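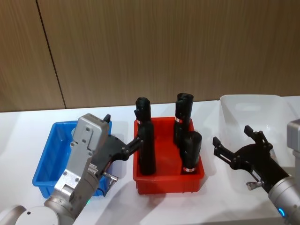 The Custadent programme has completed its first block of remote-control demonstrations for the two-arm sorting task, and this thread sets out how the work was organised. The task is simple to state: an operator guides both arms through the moving of black tubes between storage bins, and the recorded movements are then used for training. The station has a blue, a red and a translucent bin in a row on a white table, and at the start of many demonstrations the tubes stand upright in the red one. The programme is led by Mawar Ngui. (1)

Operators work in pairs. One holds the two hand controllers and performs the task. The other keeps the log, calls the start and the stop, and marks each attempt as kept, repeated or discarded. Roles change after 44 attempts, or sooner at the operator's request. (2)

The block produced 484 attempts in total. Every one has been stored, including those marked as discarded. Athina Vlachopoulos, who wrote the logging rules, asked for this in February and we have seen no cause to alter it. (3)

A note on pace. New operators tend to move quickly between the bins and then hesitate above the tube. The recordings show this very clearly, and a model trained on them will hesitate too. We now ask operators to travel at an even speed and to choose the tube before the arm leaves its resting position. (4)

The use of both arms together was discussed at length. Derek Ashworth favoured a strict rule under which the left arm always moves first. Theano Sotiropoulos preferred to leave the order to the operator, provided that neither arm crosses the path of the other. The second approach has been adopted for the present, and the log now has a field for the order used.
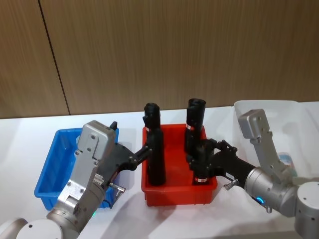 Close work of this kind depends on the operator knowing which arm has priority at any moment. Where both grippers are wanted in the same bin, the operator must say "left" or "right" aloud before closing. The log keeper writes it down. Attempts without a spoken call are marked for repeat. (6)

Contact between the grippers is not treated as a fault in itself. Light contact is noted and the attempt is kept. Any contact that stops an arm ends the attempt, and both arms are returned to rest before work resumes. (7)

Training for new operators takes 6 sessions. The first two are given over to a single arm. Pantelis Pappas has prepared a short written guide, which covers grip height, the release of a tube that is leaning, and the correct way to abandon an attempt. Copies are held at the Jasness site and may be had on request.

Several readers have asked whether guiding the arms directly by hand would be quicker. For one arm it often is. For two arms we have found that a single person cannot guide both steadily for long, and Rirex, our partner in the study, reached the same view in its own trials – though with a lighter arm than ours. (9)

The next block will vary the starting position of the tubes and the order of the bins. Requests to observe a session should be addressed to the Alexiou office, with 8 working days' notice. Observers are asked not to speak to the operator during an attempt.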